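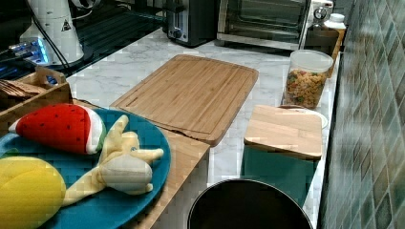

Section 4 of the Harkar Counter Kit guide covers object placement and the first pick routine. Clear a working zone at least 46 cm deep before loading any task file. Fixed appliances may stay at the back of the counter, as the toaster and toaster oven do on the marble counter used for this section. Soft items go on a plate near the front; plush fruit is suitable for the first runs.

4.1 Placing the objects

1. Lay the cutting board flat. It may overlap a second board at one corner if neither rocks.
2. Set the plate with the watermelon slice, banana and lemon on the left side.
3. Close all canisters. Dry pasta may stay in a clear container with the lid on.
4. Route power cords away from the pick area.

CAUTION: Switch off the cooktop at the control panel before enabling the arm. Do not rely on indicator lights.

5. Run Scan Counter from the Pappas console and wait for the map to finish. A patterned marble surface may need a second scan.

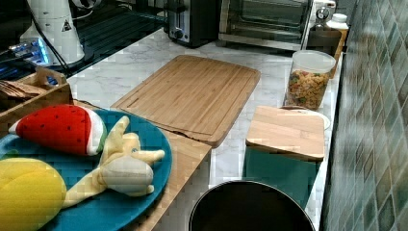

4.2 Cloth handling

1. Select Profile 9 (Towel).
2. Set grip force to 85 percent.
3. Close the gripper on the top edge of the towel and lift until the cloth hangs below the fingers.
4. Check the wrist view. A bunched gather under the gripper is acceptable.

NOTE: Limit travel speed to 175 mm/s near polished steel. Glare can delay edge detection.
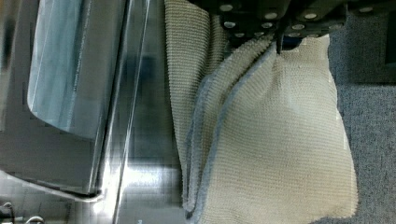 KANVILLE, November
Service note, Prurngate release. A folded towel may show several stretches of its hem in the wrist view, as with the blue-gray border on the beige knit. Set Edge Mode to Multiple before starting Profile 9. Existing grip settings are kept after the update.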